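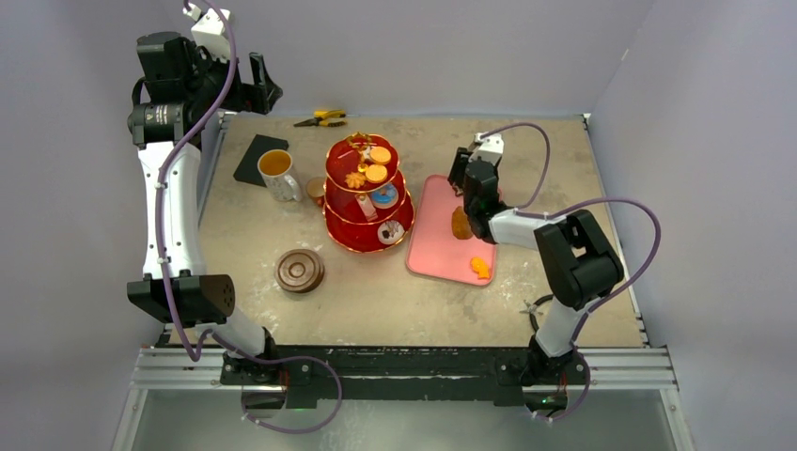 4.2 Use of the tiers

The 37 participants produced 143 table layouts, and 2503 item placements were coded from them. We coded each item by the surface it rested on: a tier of the stand, the cutting board, the coaster, or the bare tabletop. Lejla Ivanov and Panya Sriwong did the coding separately and settled differences with Hala Abdel Hamid. Items held in the air at the moment of coding were left out.

Participants tended to treat the top tier as the place for cookies. It is the smallest of the three, and most people stopped adding to it once the pieces touched. The layout in Figure 4 follows this pattern, with two round orange cookies and a small golden flower-shaped one on the top tier of the red stand. The middle and bottom tiers were less regular. Many participants used them for small decorated pieces, and several left large parts of the bottom tier open, as in Figure 4, where a small round decorated item sits near the front edge.

Bread was handled differently. In the Plerdale sessions it usually stayed on the cutting board, even when there was room on the stand. Asked about this afterward, participants said that bread "goes on a board" or that it would hide the smaller things. Other items often ended up next to it. The pink board in Figure 4 holds a small orange fish-shaped piece as well as the brown piece of bread. We coded such cases as shared board use.

4.3 Drinks and coasters

The mug was most often placed beside the stand. The coaster had less effect on its position than we expected. Participants who had been given up to 8 minutes often set the mug down early and did not move it again, so that mug and coaster ended up as separate items. Figure 4 was coded this way: the mug is to the left of the stand and the black coaster lies just behind it. The Fastatska group received spoken instructions that mentioned the coaster by name, and their layouts are reported separately in Section 4.5.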